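Girnis Community Music Room
Minutes of the meeting held on 19 January 2021

Rodica Surdu took the chair, welcomed everyone warmly and thanked the Tolter group for lending us their long kettle again (much appreciated in this weather!). The last minutes were agreed, with the spelling of Geerts put right.

1. The small red drum

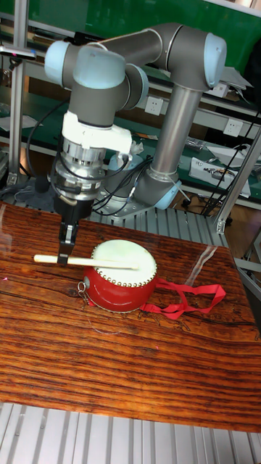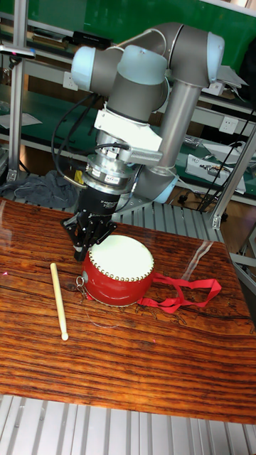 Red drum with its strap, and the pale wooden stick.

2. What was said about it

There was a good long chat under this item, and it was lovely to hear so many people speak up for the little drum. All agreed that the red shell and the brass-coloured tacks round the head should be left just as they are. Rodica would like the strap rolled up before the drum goes back on the shelf, and asked that the stick be kept in the same bag. Agreed.

3. Money

The balance stands at 466 pounds. Jandero have quoted 340 pounds for new shelving, and after some back and forth we decided to ask Geerts for a price as well before saying yes to anybody.

4. Summer concert

Still hoped for in July. Rodica to ring the hall and ask which evenings are free.

5. Any other business

The spare key has been found in the biscuit tin, to general relief. Rodica to label it.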